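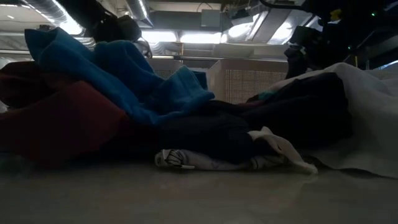

Mixed pile on the gray table, with the blue fleece-like cloth on top of the maroon and the big off-white sheet at the right.

Home Guides Grippers Arms Cameras Forum

How to compare two-finger grippers on a pile of cloth

Cloth is my favorite thing to hand to a robot. A gripper that looks brilliant on blocks and bottles can fall to pieces in front of a crumpled T-shirt, and you learn more about a set of fingertips in one afternoon of laundry than in a week of picking up cubes. This guide covers the routine we use at Hinojosa to compare fingers on our two-arm table. It needs one pile, a notebook and a bit of patience, and you can start with whatever arms you have.

We wrote it up after putting two sets of fingers side by side: the wide rubber-faced Plesitz pads and the thin Rosico tips, both driven by the same Doson controller. The steps work for any pair, so swap in your own.

What you need

- One or two arms that can reach the whole pile
- Two sets of fingers that fit the same gripper body
- Cloth in several weights and colors
- A camera that stays put for the whole comparison
- A kitchen scale
- A notebook or a spreadsheet
- Tape for marking the table

1. Build a nasty pile

It's tempting to start with one neat towel in the middle of the table. Do that for ten minutes to check that nothing is wired backward, then put the towel away and make a real mess. You want thick next to thin, dark next to light, and at least one piece big enough to cover its neighbors.

Our pile has a bright blue cloth bunched up over a maroon one, dark garments folded in the middle and toward the right, a white garment with a black print poking out at the front, and that off-white sheet lying across the right side. I love this mix! The blue stands up in peaks, so there's always something easy to grab. The sheet slopes down gently with shallow wrinkles, and that gives the fingers much less to work with. The dark pieces lie low and in shadow, which is where a lot of vision setups start guessing.

Don't fold anything on purpose. Drop the pieces from elbow height, one at a time, and leave them how they land. If you're running with someone else, let them do the dropping while you look the other way. Damilola Onuoha builds most of our piles, and she's merciless about burying the corners.

2. Fix the camera and leave the lights alone

Mount the camera, tighten everything, and then promise yourself you won't touch it until both sets of fingers are done. Our second camera sits 635 mm from the middle of the table, looking down. Your distance will depend on the lens. What matters is that it's the same on the last pick as on the first.

Overhead lights are great for light-colored cloth and hard on everything dark. With ceiling lights alone, the tops of the folds come out bright and the side facing you goes dim. Look at your own image before you start and see whether you can still find a fold in the darkest piece on the table. If you can't, your planner can't either, and you'll end up blaming the fingers for a camera problem. Raise the exposure a little or add a soft lamp low down, then lock the exposure. Automatic exposure is a pain here: lift a big white sheet out of the view and the whole image changes.

3. Weigh the fingers

This step takes two minutes and I skipped it for far too long. Put each finger set on the kitchen scale, screws included, and enter the weight in the controller. Our Plesitz set came in at 199 grams. The Rosico tips were a good deal lighter, and until we told the Doson box about the change, the arm sagged slightly at full reach and every grasp landed a hair off.

Measure the width of each pad while you're at it. The Plesitz pads are 21 mm wide. Write it on a piece of tape and stick it to the box the fingers live in. You'll thank yourself when three boxes are open and all of the pads are black.

4. Set the closing force by hand first

Switch the arm to hand guiding, bring the fingers down on a fold, and close slowly. Start at the lowest force your controller allows. Lift. If the cloth slides out, go up one step and try again on a fresh fold. Do this on your thickest piece and on your thinnest.

Most fingers will want two different numbers. Pick the lower one that still holds the thick piece through a gentle shake and use it for everything. Oğuzhan Ateş argued for letting each set of fingers have its own best force, and after some back and forth we agreed with him, so in our table each set runs at its own setting and the setting is written at the top of the page. Either way is fine as long as it's written down.

5. Find the table, gently

Thin cloth at the edge of a pile means the fingers have to come right down to the tabletop. Jog down until you feel contact through a sheet of paper, note the height, and back off by the thickness of the paper. Redo it every time you change fingers. Please don't trust the drawing! Our two sets were supposed to be the same length and they weren't.

Slow the last bit of the approach down, too. A rubber pad forgives a bump. A thin tip catches, bends, and then every later result is a little bit wrong in a way that takes all morning to spot.

6. Run the picks

Do 30 picks with one set, then rebuild the pile and do 30 with the other. One pick is: choose a point, go down, close, lift to a fixed height, hold for a slow count of five, carry to the side, release. Score each part by itself. We use these columns:

grabbed / held / one piece only / carried / released clean

"One piece only" is the column I'd fight for. A gripper that comes up with a shirt and half a sheet looks like a winner on lift rate, and it's useless for sorting. Wide pads are much more likely to do this where two cloths overlap. Our blue and maroon pair gave us plenty of doubles with the Plesitz, and hardly any with the Rosico tips.

Note the piece as well as the score. "Sheet, flat part, slipped" tells you a lot more a month later than a zero does.

With two arms, keep one parked for the first round. I know, it's so much fun to have both going. Wait until you have single-arm numbers for each set of fingers, then bring in the second arm and try a hand-off, with the first holding the piece up and the second reaching for a hanging edge.

7. Swap and repeat in the other order

Cloth changes as you handle it. Stiff creases relax, and a fleecy surface picks up lint and leaves some of it on the rubber. So on the second day, start with the set that went last. Teodoro Mendoza wipes the pads with a barely damp cloth between rounds and lets them dry fully, and our scores got steadier when everybody started copying him.

Check your cables at each swap. Watch the loop at the wrist while the arm goes down to the lowest point on both sides of the table. A cable that brushes the pile will nudge it, and then your carefully chosen pick point has moved.

What we found

The Plesitz pads are wonderful on anything thick. They close on a fat fold and simply keep it, even with a rough lift, and they shrug off a sloppy pick point. They struggled on the flat part of the sheet, where they tended to skate over the shallow wrinkles.

The Rosico tips were the opposite kind of fun. They need an accurate height and a calm approach, but they'll pinch a tiny ridge and come up with one layer. On heavy pieces they sometimes let go during the carry. Uriel Bautista added a short stop after the lift, before the arm swings sideways, and that rescued a good share of them.

For our sorting work we kept the thin tips on the right arm and put the wide pads on the left. Try that split if you have two arms! It changes how you plan the hand-offs, and I'm still working on those.

If something goes wrong

Fingers close on air over dark cloth: check the depth image first, then the exposure.

Cloth stays stuck after release: open wider, wait a second, and back straight up before moving sideways. Lint on the pads can cause it as well.

Good scores in the morning, poor ones after lunch: look at the windows. Monday was a sunny day here and we had to throw out the whole afternoon.

Controller stops with a force warning at the table: redo step 5 with the fingers you have on now.

Our blank score sheet is on the Grippers page. If you run the routine with a different pair of fingers, send me your columns and a note on what was in the pile. I'd especially like to see results on knitwear, which we haven't tried yet.

Tiburcio Medrano

Contact | Copyright Hinojosa | Back to top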